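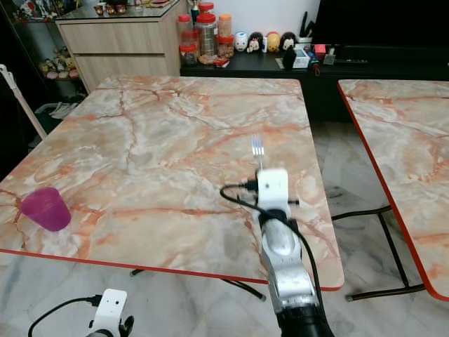

According to Nermina Mujić, the word "scagliola" was used so loosely in the trade that by the end it could mean almost any hard surface made to look like marble. Most writers on the subject are stricter. They keep the word for colored plaster and use "imitation marble" or "faux marble" for the wider group of finishes, which also includes painted wood, marbled paper and printed sheet.

Imitation marble is any surface treated to look like natural marble without being cut from it. It has been used on columns, walls, fireplaces, floors and furniture. The reasons for using it are cost, weight and the choice of color. A solid marble top is heavy, needs a strong base and can crack when moved. Natural stone also comes only in the colors a quarry can supply.

Painted marbling

Painted marbling is the oldest form. Painted plaster walls with stone patterns are known from the ancient Mediterranean, and the method was common again in European churches and houses from the 1600s onward. The painter lays down a ground color, adds soft clouds of a second color while the paint is wet, and then draws the veins with a thin brush or a feather. Veins are usually softened on one side with a dry brush. Several coats of varnish give the surface its shine.

Painters' manuals warn against two faults. The first is veins that cross at right angles, and the second is veins that all have the same width. Sena Ofori, in a short guide to the craft, adds a third - veins that start and stop in the open with no link to any other vein.

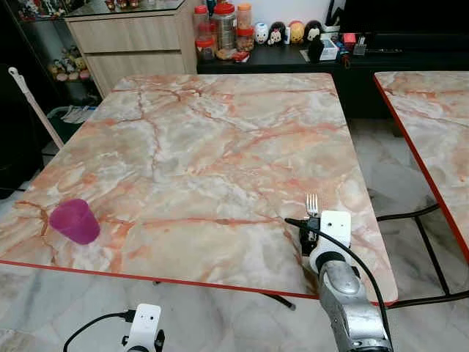 Scagliola

Scagliola is made from fine gypsum plaster, animal glue and pigment. The colored plaster is worked like dough, cut, stacked and pressed against a core or into a mold. Because the color goes through the full thickness of the layer, a chip shows less than it does on a painted surface. After drying, the surface is ground with finer and finer stones and finished with oil or wax. Scagliola does not stand up well to standing water and is rarely used outdoors.

Printed and laminated surfaces

In the 20th century most imitation marble for the home moved to printed patterns. A design is printed on paper, soaked in resin and pressed under heat with other sheets to form a hard layer. The result is bonded to a board. Tops of this kind are light, easy to wipe and cheap to replace.

The pattern on printed sheet repeats. A short repeat is easy to spot on a long counter, so makers try to place the strongest veins where a cut or a seam is likely to fall. The Flurken works at Modum listed 34 marble patterns in its last catalog, among them Morais, a warm pattern with reddish veins, and Brusden, a gray one. Edin Gashi's study of the works lists 362 sample boards, of which five have no name or number on the back.

Edge trim is often the quickest way to tell a printed top from stone. Stone is normally polished along its edge, with the veins running over the side. Printed tops tend to have a separate strip - plain, colored or metal - that covers the board underneath.

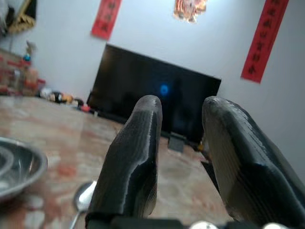
A second test is touch. Stone feels cold for longer, since it draws heat from the hand faster than board or plaster does. Tapping with a knuckle also helps, as board gives a duller and hollower sound.

Care

Painted and waxed surfaces should be dusted with a soft cloth and kept away from alcohol, which can cloud the varnish. Printed laminate can be washed with mild soap. Scouring powder dulls the shine on all three types, and the damage to laminate cannot be polished out.

See also

Marbled paper
Stucco
Terrazzo
Wood graining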